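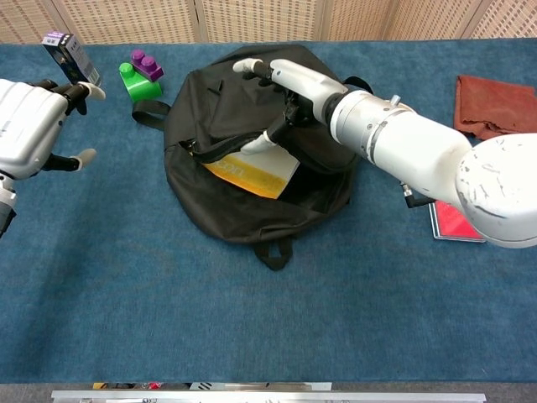 Flilura two-arm bench cell

Setting up, looking after and repairing

The Flilura is our two-arm cell for bag packing and unpacking, and we're very fond of it. Soft bags are hard work for robots! A rucksack slumps, its opening closes up, the straps wander off, and both hands have to share one small gap. We built the cell around exactly that sort of job.

The work surface

Blue carpet, glued at the corners only, so you can lift it and put a fresh piece down in a few minutes. Things slide much less on it than on bare board, and fingertips survive the odd bump. Vacuum it before the first run of the day. Crumbs and grit end up in the finger joints otherwise, and cleaning those is a fiddly job.

Keep the metal rail along the table edge clear. Check its fixings whenever you move the cell.

Arms and hands

Each arm comes off with 5 bolts and a single plug. Start with the arm parked, power off, and the forearm supported from below (a folded towel is fine). Tighten the bolts a little at a time, going across the circle.

Any cable on the outside of an arm needs enough slack for the elbow to fold right up, but no more. Move the arm through its full reach by hand and watch the cable the whole way. If it snags on a strap or rubs on the casing, re-clip it and try again.
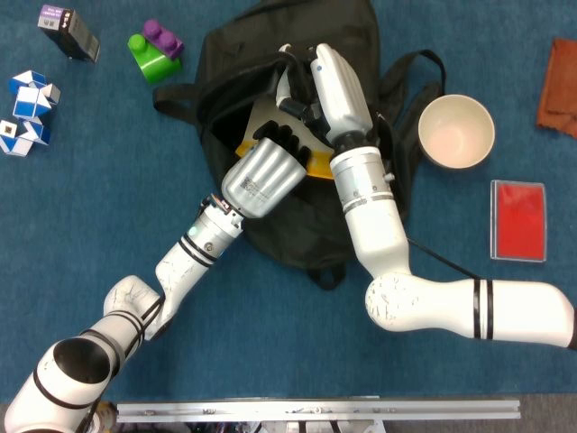 Fingertips are the part you will change most often, and we've made it easy: pull the old cap, wipe the joint, push the new one on until it clicks. The Mikik kit has 2 full sets and the little puller tool. Our own test cell did 3,731 bag runs on its first wrist bearings, which delighted all of us.

Scuffs on the white covers are only cosmetic. A cracked cover should be swapped straight away.

After any repair

Run the slow check with an empty bag, 5 times, before putting books or boxes back in. Listen to the wrists as they turn. If one clicks, stop and look at the collar first.

Spares

Covers and cables are Malý parts, fingertips and bearings come from Flamik. Nuria Worku looks after spares and will happily talk you through a wrist change by phone, mornings are best. New carpet colours arrive in September.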